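Last updated: March

Isedine Hall holiday market, stall and stockroom walk-through
Checklist with inspector comments, second visit

Scope: main hall, side corridor, stockroom, loading door, soft goods tables. The kitchen is on its own sheet. Marks are OK, FIX, or ASK. ASK means I was told something and have not seen it for myself.

1. Exits and aisles

1.1 Front double doors open fully from inside. OK
1.2 Side corridor clear to the outside. FIX
Comment: Folding chairs along the left wall again. On the first visit I was told they were there "just for the morning." The wall has scuff marks at chair height from one end to the other, so I have my doubts about the morning.
1.3 Exit signs lit. OK, except the one over the loading door, which flickers. FIX
1.4 Loading door opens without a key. ASK
Comment: It was unlocked while I was there. The organizer says it always is during market hours. The padlock hanging on the hasp does not help that claim. Take the padlock away and I will mark this OK.
1.5 Main aisle wide enough for a wheelchair to turn. OK at both ends, FIX in the middle where the Gristen candle table sticks out past its tape.

2. Electrical

2.1 No extension cord plugged into another. FIX
Comment: Two found, both behind the back row. One was under a rug. A rug is not a cord cover, whatever the last checklist says.
2.2 Portable heaters have tip-over shutoff. ASK
Comment: Label says yes. I asked for someone to tip one and was told it "might not come back on." That is a reason to replace it.
2.3 Heaters kept three feet from cloth, paper and stock. FIX at the ticket desk.
2.4 Light strings show a testing mark on the plug tag. OK for the Druter sets. One unlabeled set over the raffle table should come down.
2.5 Panel accessible. OK. Circuits are labeled, though "misc." appears four times and tells me nothing.

3. Fire equipment

3.1 Extinguishers present, mounted and charged. OK, three of three.
3.2 Monthly tags initialed. ASK
Comment: All the initials for the past several months are in the same pen, same slant, same shade of blue. I can't prove they were done in one sitting. I'd like to see next month's.
3.3 Smoke alarm in the stockroom tested today. OK, loud.

4. Stockroom

4.1 Shelving fixed to the wall. FIX
Comment: Two units are fixed. The third is held up by its own contents.
4.2 Shelf load posted. OK on paper. The card reads 450 pounds per shelf, but it came with a different brand of shelf and was taped on later. Find the right card or weigh what is up there.
4.3 Boxes at least 18 inches below the sprinkler heads. FIX, back corner.
4.4 Step stool has rubber feet. Three of four. FIX
4.5 Stock count matches the storage sheet. ASK
Comment: The sheet says 1,000 soft toys. I was shown eleven cartons and no packing lists. This matters only because the storage plan is based on that number, and I suspect it was rounded to something pleasant.

5. Soft goods and toys

5.1 Sewn-in label with maker and fill material. OK on the Ahuja line. Missing on most of the loose table stock. FIX
5.2 Seams hold under a firm pull. Mixed. Small stuffed animals fine. Two knitted scarves unraveled, which is a quality matter and none of my business.
5.3 Buttons and eyes do not twist off. FIX
Comment: The seller's view is that the toys are "decorative." They are on a low table next to the coloring books. Children will treat them as toys and so will I.
5.4 Holes, thin spots or fill showing. Check each piece by hand, including the sides and under any trim. A look across the table is no check.
5.5 Long-pile trim firmly attached. ASK
Comment: I was told all trim is double stitched. I looked at a few pieces and could not tell from the outside. Cut one open.
5.6 Rejects kept apart from stock. FIX. The reject box had no lid and no sign, and sat under the sales table.

6. First aid and paperwork

6.1 Kit stocked. OK. The burn gel is out of date.
6.2 Incident book on site. OK. It has no entries at all, and I don't find that as comforting as the organizer does.
6.3 Emergency numbers posted by the phone. OK, but the phone is behind the coat rack.

Result: not passed. Items 1.2, 2.1, 4.1 and 5.3 must be closed before opening. The rest can follow within the month. I will come back unannounced, at 7:30 a.m. or earlier, when the chairs are usually in the corridor.

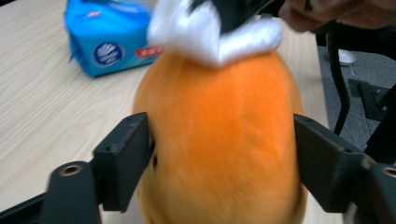
Item 5.4: orange plush with white fluffy trim, small dark hole or dent in the fabric near one side.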